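Prüfliste Blumentisch und Vasen — Werkstatt Drumari
Stand nach Begehung, Freitag, 13. Dezember 2019. Geprüft durch: Aldana Tapia
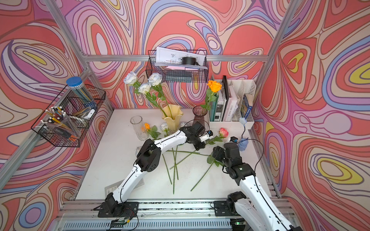
Geltungsbereich: Arbeitsplatz für Schnittblumen einschließlich Gefäßen, Arbeitsfläche und Wandbekleidung. Lagerraum und Kühlung werden getrennt geprüft. Bewertung: i. O. / Mangel / offen.

1. Gefäße

1.1 Gelbe Keramikvase, gewellter Rand: i. O.
Rand mit dem Finger abgefahren, keine Absplitterung. Glasur am Fuß leicht rau, kein Handlungsbedarf. Bei hohen, einseitig geneigten Stielen (weiße Rosen) Kippprobe am gefüllten Gefäß durchführen.

1.2 Glasvase, rauchig malvenfarben, ausgestellte Öffnung: i. O.
Für Einzelstiele geeignet. Mit einer orangefarbenen Rose geprüft, Stand sicher.

1.3 Klarglasvase, facettiert: Mangel, geringfügig.
Haarriss im Bodenbereich, im Streiflicht erkennbar. Facettierte Oberflächen stets zusätzlich von innen prüfen, der Schliff verdeckt feine Risse. Bis zur Klärung nicht befüllen. Ersatz bei Eide angefragt.

2. Arbeitsfläche

2.1 Weiße Tischplatte, Sauberkeit: i. O.
Keine Verfärbung durch Pflanzensaft. Reiniger Sarkus, verdünnt, weiterhin verwenden.

2.2 Lose Stiele und Blüten: Mangel.
Abgelegte Rosen sind vor dem Befüllen der Gefäße zu sortieren oder an den Rand zu legen. Stiele mit Dornen nicht quer vor die Vasen legen. Derselbe Punkt wurde bereits im August beanstandet.

2.3 Standfläche unter den Vasen: i. O.
Eben, kein Wackeln. Fülltemperatur des Wassers nicht gemessen.

3. Pflanzenmaterial

3.1 Rosen, weiß, orange, rosa: i. O.
Keine Fäulnis an den Schnittstellen. Blätter unterhalb der Wasserlinie entfernen.

3.2 Anschnitt: offen.
Messer war zum Schärfen außer Haus. Nachprüfung nach Rückgabe.

4. Wandbekleidung

4.1 Tapete mit Wellenmuster, Rückwand und Seitenwände: i. O.
Stöße geschlossen. Feuchteprobe an der Rückwand 37 Digits, unverändert. Das kräftige Muster erschwert das Erkennen von Spritzern — Kontrolle daher mit Handlampe.

5. Restpunkte

Klarglasvase sperren und kennzeichnen (Tapia).
Ablageschale für Einzelstiele beschaffen, Modell Ikis oder gleichwertig, Nutzlänge mindestens eine Stiellänge.
Punkt 3.2 nachtragen. Freigabe des Tisches mit Einschränkung nach 1.3 erteilt.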